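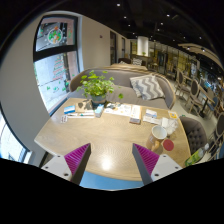

Arm closes on nothing next to the mug, supplier says "more demonstrations" - is that really the fix?

Search this site Go
Reading time: 4 minutes

Kerstin Mühlbauer

We teach pick and place with a hand-held gripper, camera mounted behind the fingers, and then the arm is meant to do the same job with a matching pair of fingers. The job is dull. Go to the mug, take it by the side, lift it, put it down further along the table.

It has started going wrong in one particular way. The arm comes down short and to the left of the mug, shuts its fingers on thin air, lifts, and carries on as if it were holding something. On two runs the outside of the right finger caught the mug on the way down and pushed it over. The second of those ended on the floor. The software logged both as a success, which annoys me more than the mug does.

We rang Ruppert, who supplied the kit. Their advice was to record another 90 demonstrations and retrain. I have heard that advice before for a different fault and it cost us most of a month. I'd like to know what is wrong before I spend another one on it.

Things I have tried:
- new purple pads on both fingers
- screws on the white finger plates checked and tightened
- camera calibration done again from scratch
- a different mug (same result, slightly further off)

The light patch on the wood sits right in the gap between the fingertips. Could it be that simple? Ruppert say their model is "robust to lighting". I would like to see that in writing.

Ottmar Stöcker

I wouldn't record anything yet either. "More demonstrations" is what a supplier says when they haven't looked.

You have two faults and you should keep them apart, or you'll fix one and think you've fixed both.

The first is the aim. A glare patch that falls between the fingers is a fair suspect, but don't convict it on one picture. Switch off or cover whichever lights make it, leave everything else on the table exactly where it is, and run the same pick again. If the arm still goes short and left, it wasn't the glare. Then put the light back and move only the mug. If the error stays with the patch, you have your answer. Do nine runs each way, same start position, and write down where the fingers close. Fewer than that and you'll talk yourself into whatever you already believed.

I would also ask how cluttered the table was when you recorded. Yours has packets, boxes, crumpled white wrapping right behind the mug and a plant at the far side. A pale mug rim in front of pale wrapping is not a kind test. If most of your recordings were on a bare table I'd be suspicious of that before the lighting. Clear the wrapping away first, it takes no time.

The second fault is the false success, and no amount of training data will touch it. Something is deciding that fingers closed means object held. Find out what. If it only checks that the close command finished, it will report a success every time, mug or no mug. It should compare the finger gap after closing with the width of the thing it is meant to be holding. Fully shut means it missed, so stop there.

And please don't let anybody sit at that table while it runs. An arm that thinks it has hold of a mug when it hasn't is an arm that will swing across at full carrying speed. Ours at Tradetberg was held at slow speed until the gap check was in, and I argued for leaving it slow afterwards. I lost.

Maritza Bermúdez

had the same on a Skirkik arm, it was the pads. change the pads

Kerstin Mühlbauer

I did change the pads, it's in the list. Ottmar, thanks. The success check is exactly what you describe, it looks at the command and never at the gap. Arm is off until that's changed. The lights will have to wait until August as I can't get at the switches before then, but the wrapping has gone.

Sólveig Kvaran

I'd add one thing to Ottmar's answer, and I don't fully agree with him on the wrapping. Check that the fingers on the arm sit at the same distance from the camera as the ones on the hand-held tool. Same part number doesn't mean same position. We redid the calibration in Prekevstead over and over and it came out clean each time, and the arm still stopped 9 mm short. The mounting plates had slots with some play in them and the two sets had been screwed down at opposite ends. Calibration only told us where the camera was. It had no opinion on the fingertips.

Take a ruler to both before you blame the lights. If it is the plates, tightening the screws will just have fixed the error in place.

Last updated July 31, 2018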